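Search this site
Go
Print this page | E-mail this story

Friday | Staff writer

I got to the workshop in Warnside a little early and found the owner already up to her elbows in it. She runs Brunton Repairs, the little fix-it counter behind the hardware store, and she's been at it for 28 years. "People bring me handles," she told me, laughing. "Handles, knobs, cables — you'd be amazed what folks throw out over one loose handle!"

I asked what she looks at first. "The collar," she said right away. "Whatever the handle sits in. If that's tired, polish all you like, it'll still wobble."

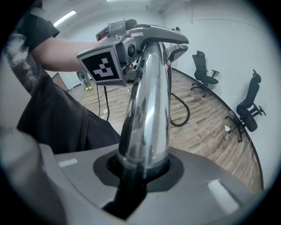
A chrome handle in its black rubber collar.

She charges $5 to look at anything, and in May she logged her job number 2620 (she keeps them all in a notebook). Does she ever say no? "Microwaves," she said. "And dark shirts on paint days, but I never learn."

The counter is open until six, and she'd like you to bring the screws if you still have them.

E-mail this story | Print this page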